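**Cabinet doors swing open by themselves - hinges or floor?**

Small wooden cabinet, drawer over two doors, one shelf inside. Books and a towel live on the open shelf on top.
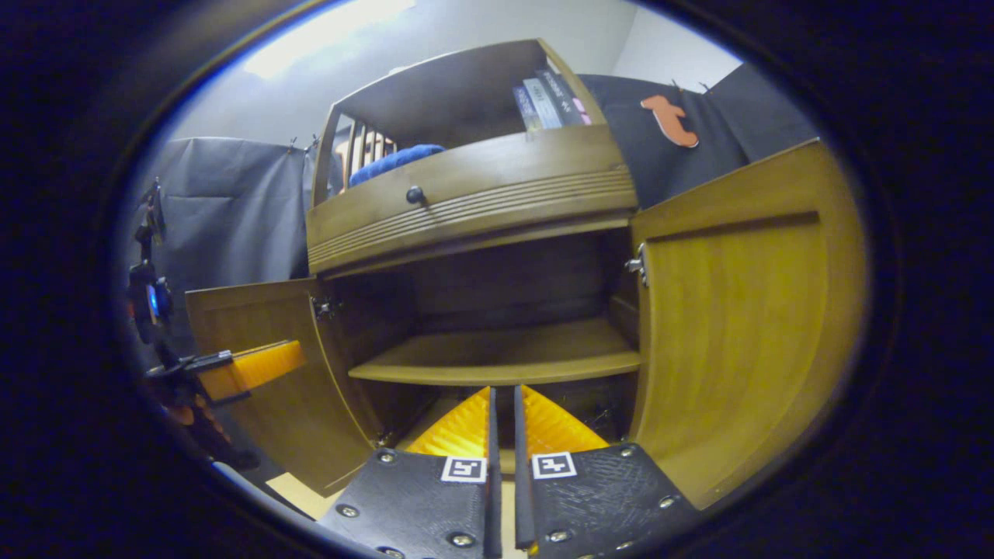
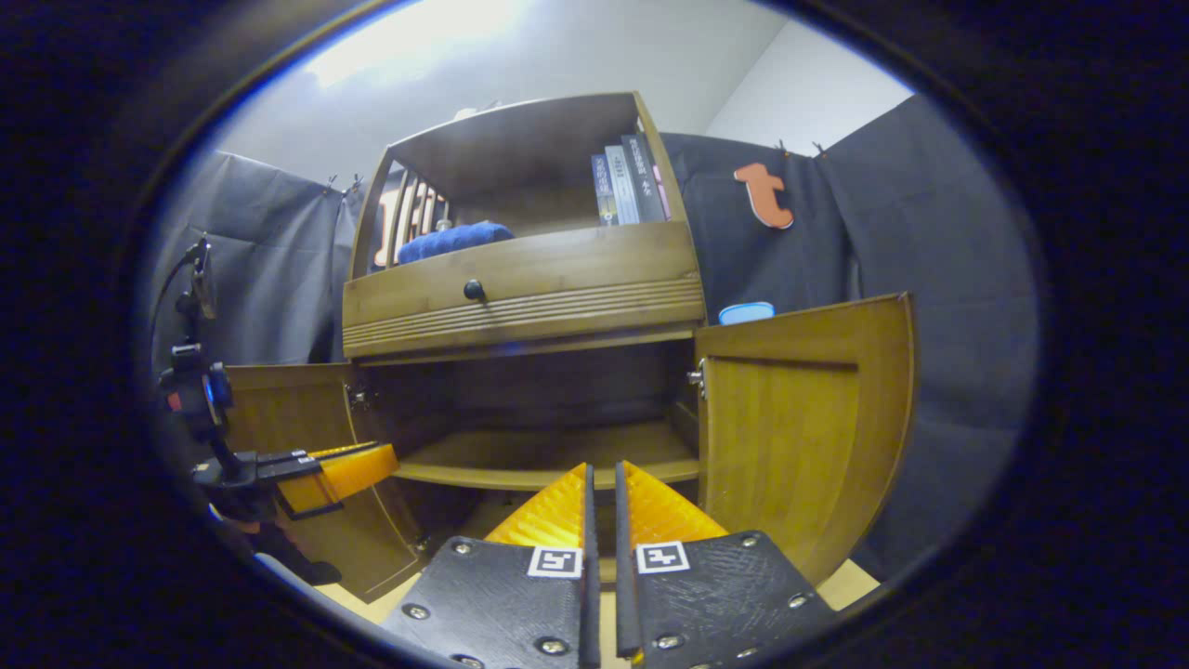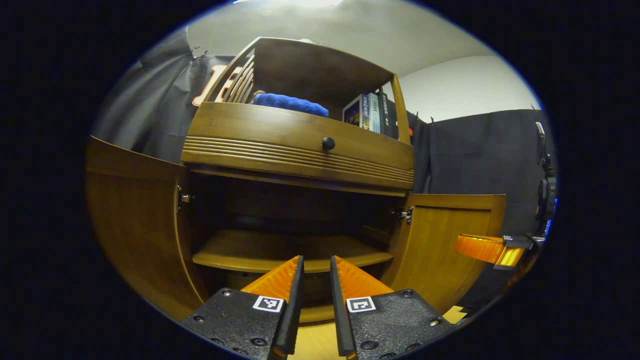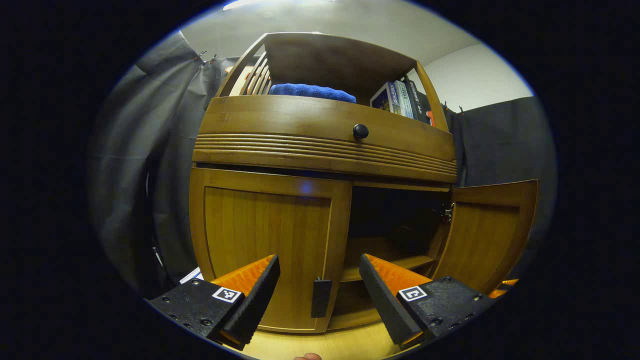 *Lower compartment and drawer. Left door closed in the last one only.*

Both doors drift open unless I latch them. Would new hinges fix it? Posted from Grellby.

**Mathis Guérin**

Put a level on the top, front to back. If it leans forward, shim the front feet 2 mm at a time and retest. If it reads level, tighten the hinge screws - stripped holes need a glued matchstick first. A magnetic catch on the underside of the shelf also works if the doors reach it.

**clirkholm135**

Mine did this. New hinges, same problem. It was the floor.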